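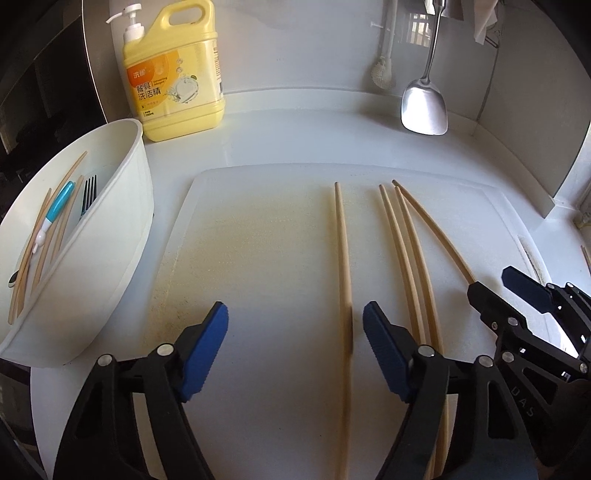 Lendano, the grip kit from Udholm, is on offer to newsletter readers through the end of July, and we have had 2 sets on the bench and in a working kitchen for long enough to report on them. The kit consists of a hand-held parallel gripper, replacement grip pads, a charging cradle and a license for the Kincaid recording software. It is sold to teams that want demonstration data from ordinary rooms without moving a robot arm into them. Most of our testing went into thin household items, a category the data sheet hardly mentions. Chopsticks are a useful case: light wood, little clearance from the board, and often two lying close together and nearly parallel, so that a pad coming down on one is likely to meet the other. The ribbed pads have to get under or around a narrow shaft on a hard, scratched plastic surface, and small differences in approach angle matter.

We ran 161 single-item pick attempts, moving chopsticks from a flat surface into a basin. With the stock pads the success rate was 86 percent. Failures fell into two groups. The more common was a slip at the thin end, where the ribs do not close fully on the shaft. The other was a double pick, with the neighbor lifted along with the target. Gripping nearer the thick end reduced the first kind and had no effect on the second. Forks and spatulas gave no trouble when taken by the handle.

Pad wear was low. The ribs held their shape through the whole test and wiped clean with a damp cloth and ordinary dish soap. Udholm does not rate the linkage for immersion, and we kept it out of the sink. The pins are open to view and easy to reach with a small brush – a point in the kit's favor if it will be used near food or grease. Swapping a pad takes one hex key, which is included. The key has no storage slot on the tool and will be lost.

The Kincaid software logs jaw opening and pose and writes one file per attempt. Setup on a clean laptop was simple. Calibration is less so. The routine asks for a textured surface with even light, and on a glossy countertop near a window it failed repeatedly until we put a printed mat down. After that it held for the rest of the session. The manual should say this on the first page; it appears in an appendix.

Nolludent, the distributor, is handling the reader offer. Orders placed in July include a second set of pads and 100 hours of cloud storage for recordings. The offer covers the two-hand bundle as well as the single kit, but not the wrist adapter for mounting the jaws on an arm. Returns are accepted if the charging cradle seal is unbroken – check the rest of the contents before opening it.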